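Frequently Asked Questions: Bowls, Plates and Stands

Sindwood Tableware
Page updated June 6, 2018

We love getting your questions, and the same ones come up often enough that it made sense to put them all on one page. Most are about our Durnen bowls and the wire stands, with a few on tables thrown in, because once people start thinking about how a bowl looks they end up thinking about what it sits on!

What is the difference between Durnen and Drurnon?

We know, we know. The names are a letter or two apart and we have shipped the wrong one more than once. Durnen is the shallow bowl with the low rim. Drurnon is the deep one, the bowl you want for soup or a big heap of noodles. If you are ordering by email, please write "shallow" or "deep" next to the name and we will all be happier.

Can I eat from a Durnen bowl or is it only for show?

Eat from it! Pasta, salads, rice dishes, sliced peaches, anything that likes to spread out a bit. A shallow bowl makes a small dinner look generous, and it is so easy to get a fork into the corners (well, there are no corners, but you know what we mean).

How do I keep a matte finish looking good?

Warm water, dish soap and a soft sponge. Skip scouring pads. Matte glazes can pick up gray lines from forks and spoons, and a paste of baking soda and water takes most of those off. Rub gently in circles, rinse, and let it dry on a towel. Dark berry stains usually give up after an overnight soak.

Are they dishwasher safe?

Yes, top or bottom rack. Leave a little space between bowls so the rims don't knock.

What about the microwave?

Fine for reheating. Don't take a bowl straight from the freezer to the microwave, though. Let it sit on the counter for 25 minutes first.

Will my bowls match if I order more later?

They will be close. We mix our glazes in small batches, and the pinks wander the most: one batch leans toward coral, the next one is softer. We think a slightly mixed stack is prettier than a perfect one, but if you want them as near as possible, order together and leave us a note.

How do I choose a stand?

Measure across the widest part of the bowl or plate and check it against the size chart on the stand page. A stand with a tall back loop gives good support to something wide and flat. The feet should curl up in front of the rim and hold it without pinching. Deep bowls are happier sitting flat, so we don't recommend a stand for Drurnon.

Do wire stands scratch wood?

They can if you drag them. Lift the stand when you move it, or put a dot of felt under each point where it touches. We include 2 spare felt dots in every box.

Which color goes with a pine table?

Oh, this is our favorite one to answer. Salmon! Pine has so much warmth in it already, and a pink that leans orange picks that up beautifully. Cool blues look good too, but they stand apart from the wood, while salmon seems to belong to it. For the stand, go black. Thin black wire shows up crisply against pale boards and makes even a plain bowl look considered.

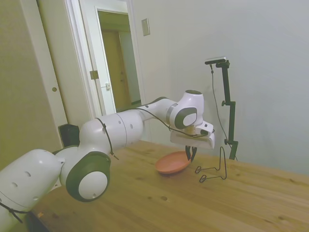
A shallow salmon-pink bowl and a black wire stand on a light wooden table.

Should I worry about knots and marks in my table?

Please don't. Knots are part of the fun of pine, and the little dents and rings come with years of suppers. If a mark really bothers you, a light sanding along the grain and a fresh coat of oil or wax (whichever the table had before) will soften it.

Can I put a bowl straight from the oven on the table?

Use a trivet. Hot dishes leave white rings on many wood finishes, and those are much harder to get rid of than a stain on a bowl.

Do you sell seconds?

Yes, and they are lovely. Look for the Zavala shelf on our shop page. Those pieces have a pinhole in the glaze or a rim that is a touch uneven, and they are just as good for eating from. New ones go up at the start of each month, and the June shelf has a lot of small plates.

What if something arrives broken?

Keep the pieces and the box, take a photo and email us with your order number. We will send a replacement from the same batch if we have one left.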